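Ateliers > Robots > Fiches pour les 9-12 ans > Entretien du bras

Comment on entretient le bras qui range les chaussures

Un bras robotisé est une suite de pièces rigides reliées par des articulations. Celui de l'atelier de Bumerville s'appelle Pornar. Son travail : prendre une sandale sur la table et la poser sur une petite étagère blanche. 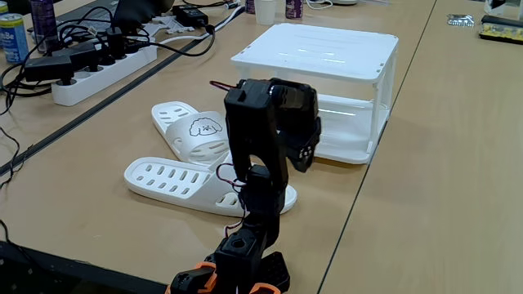
Les servomoteurs

Chaque articulation est entraînée par un servomoteur. C'est un petit boîtier qui contient un moteur, des engrenages et un capteur d'angle. Le capteur mesure la position de l'axe et le moteur corrige l'écart. Sur Pornar, l'articulation du coude peut tourner de 135 degrés. Au-delà, le programme coupe le mouvement.

Les fils

Les fils fins, rouges et blancs, longent le bras en formant des boucles. Une boucle laisse du mou : quand le bras se déplie, le fil suit sans tirer sur sa prise. Sheyla Montoya, la technicienne, contrôle les boucles tous les sept jours, courant coupé. Elle cherche un fil pincé ou une gaine usée – dans les deux cas, le fil est remplacé.

Les vis

Les vibrations desserrent les vis. Celles de la pince sont vérifiées avec un petit tournevis, tous les 3000 mouvements environ. On serre jusqu'à sentir une résistance, puis on s'arrête. Une vis trop serrée abîme le plastique. En avril, un doigt de la pince avait pris du jeu et les sandales arrivaient de travers.

Le réglage du zéro

Après une réparation, le bras doit retrouver sa position de départ, appelée « zéro ». La technicienne le place à la main dans cette position, puis enregistre l'angle de chaque servomoteur. Elle lance ensuite une série d'essais. Le réglage est accepté à partir de 98 prises réussies sur cent.

Avant de toucher au bras

Un adulte coupe l'alimentation. On soutient le bras pendant la coupure – sans courant, les moteurs ne le retiennent plus et il peut tomber sur la table.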